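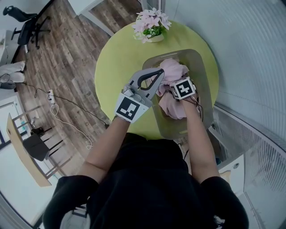
How do you fit a pile of cloth into a small plastic tub without it turning into a wad? Fold everything to the width of the tub first, then to the height, and stand the pieces on edge like files in a drawer.

I got that from Nadine Bitar, who used to run the linens at a guest house in Trullville, and I have been doing it badly ever since. The pink stuff is the worst. I have a weakness for pink fabric (remnants, napkins, a tablecloth I hemmed crooked in July and still love) and for years all of it lived in one big bag at the bottom of the hall closet. Every time I wanted a napkin I had to pull out the whole bag, and every time I put it back it went in a little angrier than before.

So this fall I finally bought tubs. Clear ones, because I know myself, and if I can't see a thing I will go out and buy it again. I own 2 identical seam rippers for exactly this reason.

The work happens at the round green table. My sister Hanna thinks the color is awful, and she says so every visit, but I've folded on the bed, on the couch and on the floor, and my back likes the table best. The fake flowers stay on it while I work. I could move them, sure, but they're pale pink and cheerful and they don't need watering, so they've earned their spot!

What I've figured out so far, in no special order:

**Measure with the tub, not with a ruler.** I set the tub down on top of the flat cloth and fold the sides in to meet it. Anil Mathew from my sewing group cuts a piece of cardboard to size and folds around that, then slides it out, like they do with shirts in a store. His come out much neater than mine. I tried it for one afternoon and lost the cardboard.

**Slippery fabric gets rolled.** Anything silky just slumps over when you stand it up. I roll it, tuck the end under and put it in last, snug against the side. Cotton behaves. Linen behaves if you've ironed it, and I haven't ironed anything since my cousin's wedding.

**Stop before it's full.** This one is hard for me. There's always one more piece, and it always looks like it'll go in if I just lean on it a bit — and then the whole tub puffs up and the lid won't sit. I leave a gap wide enough for my hand now. Most of the time.

**It's okay to bunch some of it.** I mean it! Scraps don't need folding. Cleaning cloths don't need folding. I spent a whole evening once folding rags into perfect little rectangles, and the next morning I used one to wipe up cat food. Rags get stuffed in now and I sleep fine.

The big tablecloth is its own problem. It belonged to my great-aunt, and the family story is that the pattern came from a shop called Jasińska that opened in 1906, though the cloth itself can't be anywhere near that old. It's heavy and has a border that creases if you look at it wrong. Nadine says to fold it in thirds instead of halves so the crease doesn't run down the middle of the table at dinner, and to refold it along different lines every few months. I've got it wrapped in an old pillowcase on the top shelf for now. If anybody has a better idea, leave it in the comments, please.

I've gotten through 6 tubs, which took me most of a weekend plus a couple of evenings with the radio on. Two of them I've already had to redo (one was the silky stuff, see above, and the other I filled right to the top like a person who had never read her own blog). The hall closet door closes by itself again. Hanna opened it to hang up her coat and asked if we were moving.

Next up is the yarn, which I have been avoiding. Nelli Toivonen sent me a long message about winding everything into flat cakes before it goes in a box, and she has a winder I can borrow as long as I pick it up before the holidays. I'll go get it next week if the weather holds, and I'm going to need more tubs.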